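Gripper trial (bench robotics)

A gripper trial is a side-by-side test of two or more robot hands, done to find out which one drops fewer things. The term is used mostly in small labs and workshops, where the same people choose the gripper, bolt it on, write the test and then have to live with the result. Larger firms do the same work under longer names.

The practice grew out of a plain problem. Gripper makers list stroke, closing force and weight, and all three figures can be correct without telling a buyer whether the thing will pick up a jar. A trial answers the question by having the gripper pick up a jar, many times, while somebody keeps a tally.

Background

Early bench trials used one arm and swapped the gripper between runs. This was cheap and slow. Every swap meant taking out screws, putting them back, and setting the zero position again, and a fair share of the differences reported between grippers were differences between two afternoons of screw tightening. The Gatby workshop notes, which are often passed around as a starting point for newcomers, give a whole page to this and very little to grippers.

Two-arm benches became common once small arms got cheap enough to buy in pairs. The usual layout puts the arms on opposite sides of a table, facing each other, with the work between them. Each arm carries its own gripper and both draw from the same set of objects. The layout also allows handovers, in which one gripper passes an object to the other. Handovers are harder than they look and make up most of the failures in any trial that includes them.

Types of gripper tested

Parallel grippers have two fingers that move straight toward each other. They are the default choice and the one every other kind is measured against. They are good with boxes and flat-sided bottles, fair with round jars, and poor with anything that rolls when nudged.

Angular grippers swing their fingers on a pivot, like tongs. They open wide in a small space, but the fingertips travel in an arc, so an object near the tips gets pinched at a slant and may squirt out. Operators tend to find this funny for the first hour.

Soft grippers use rubber or silicone fingers. They forgive a bad approach and punish a heavy load. They also pick up dust, and a soft gripper late in a trial is often a different gripper from the one that started it.

Suction cups are sometimes included for completeness. They win easily on smooth lids and lose on everything else, and the report then spends a paragraph explaining why the average means nothing.

Test objects

There is no agreed set of objects. Most benches use whatever is in the building, which gives the field its strong bias toward kitchenware, stationery and lab glass. The Lovora list, an attempt to fix this, names 11 household objects by size and surface. It is widely cited. People who cite it generally swap out the ones they could not find at the store.

Clear containers are the most argued-over item. Depth cameras see glass badly or see the table behind it, so a gripper may be blamed for closing on empty air when the fault lies with the camera. Some benches leave glass out. Others keep it in and report two scores, one of them flattering.

Small objects cause a different trouble. When the fingers close on something small, they also hide it from an overhead camera, and the controller has to guess whether it is holding anything. Wrist cameras help, at the price of two more cables.

Method

A typical trial runs 400 grasps per gripper. The number has no deep meaning. An early trial at Zunenwood ran 300, a reader complained it was too few, and the next one ran 400. It has stayed there, and reports with fewer grasps now carry a sentence of apology.

The steps vary in detail, but the general order is as follows.

1. Fix the table and the arms so that neither shifts. Heavy frames are preferred. Folding tables have been tried.

2. Mark the starting spots for each object. Tape works until it peels. Pencil works until somebody cleans the table.

3. Run each arm through its full reach with no objects out, and watch the cables. A cable that snags at the far end of the reach will spoil the last part of every run and be written up as a weak motor.

4. Set out the objects and bring both grippers in over the middle of the table at low speed, checking that the fingers clear each other, the taller containers and any slack cable. The bench shown has two black arms marked TROSSEN reaching in from either side, one gripper pointing down over a small purple object, the other spread wide beside it, with a glass beaker, a green-capped jar and an orange-red bottle standing by.

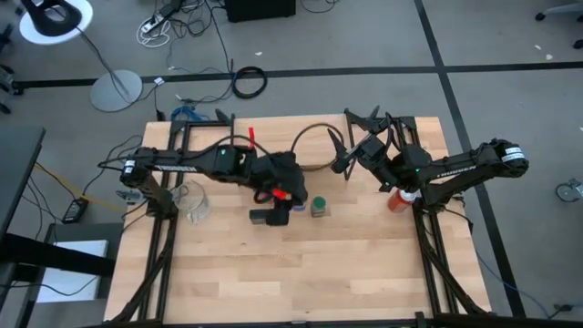
5. Record every grasp as a hold, a slip or a miss. A fourth column headed "other" should be drawn in advance, as it will be needed.

6. Switch the grippers between arms and repeat the whole trial. This is the step most often left out, and the one that most often changes the winner.

Scoring

The simplest score is the share of holds. Most authors add a penalty for knocking over the neighbors, and some add one for time. The Procházka score folds all of these into a single figure between 0 and 1, using weights that the user may set freely. Critics have pointed out that with free weights any gripper can be made to win. Supporters have replied that this is true and that the weights must be printed next to the score. They are usually printed in the appendix.

Criticism

The main complaint against gripper trials is that they test the whole bench. Arm, camera, controller, lighting and the patience of the person resetting the objects all go into the result, and only the gripper's name comes out. Trials repeated in a second room often disagree with the first.

A second complaint is that the winner is seldom bought. In many shops the gripper already on the arm stays there, partly for budget reasons and partly because the screws are finally tight.

See also

Bin picking; End effector; Handover (robotics); Calibration; Cable management

Last revised January 2021

Reader comments (4)

benchleft: The section on switching arms should be in bold. We skipped step 6 in October and had to take back a very confident email.

toolchanger_fan: No mention of quick-change plates? With a decent plate you can do the one-arm version and the screw problem mostly goes away. You get a plate problem, but it's a smaller problem.

m_orrery: Our copy of the Lovora list has a different sponge. Is there a second edition, or did someone just edit ours?

benchleft: @m_orrery everyone's has a different sponge.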